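员工宿舍卧具及床面整理检查表(附意见)
场所:Tolline 公寓,夏季床品
检查人:Concetta Dal Bello
时段:10月,下午

1. 床边通道能否正常走人
结果:合格
意见:最窄处量得569毫米,够走,搬箱子就别想了。上回表上写“宽敞”,我不同意。

2. 床架稳固,摇晃无异响
结果:合格
意见:四角都推过。左后脚垫了纸板,先算过,下次还是纸板就不算。

3. 床板承重标识
结果:待查
意见:标签写100公斤,供货单上没有这个数。Dostton 说“一直是这样标的”,这不叫依据,请补文件。

4. 床宽与草席尺寸相符
结果:不合格
意见:床面1000毫米,备用席920毫米,两边露出来。说“不影响使用”的人大概没睡过。

5. 席面无断草、毛刺
结果:基本合格
意见:要用手掌顺逆各摸一遍,光看没用。登记为“已摸查”的几张,我重摸了一张,照样扎手。

6. 席子包边、缝线
结果:合格,存疑
意见:目前没有脱线。Khamphan 这批是否经得起反复卷收,我持保留态度,入冬收席时再看。

7. 床面衣物已折好归位
结果:不合格
意见:表上已经打了勾,我把勾划掉了。团着放不能算整理,至少要摊平、对折、码到床尾。
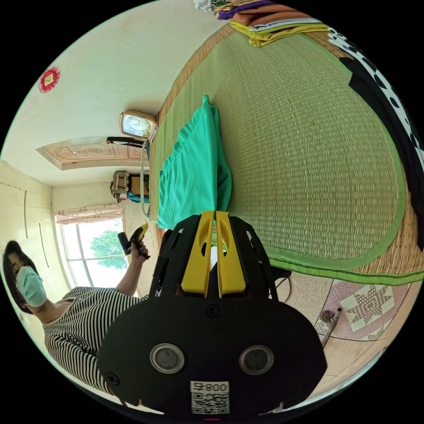

第7项:绿色草席上的衣物,未折叠。

8. 整理人员佩戴口罩
结果:合格
意见:口罩盖住口鼻。抖席子时灰大,那时候戴没戴才要紧,请另行抽查。

9. 席面清洁剂
结果:暂不通过
意见:Allow 牌喷剂自称“免擦干”。草编的东西受潮会发霉,我不信这三个字。先在备用席上试,过一夜再签字。

复查项目:3、4、7、9。复查前请勿提前打勾。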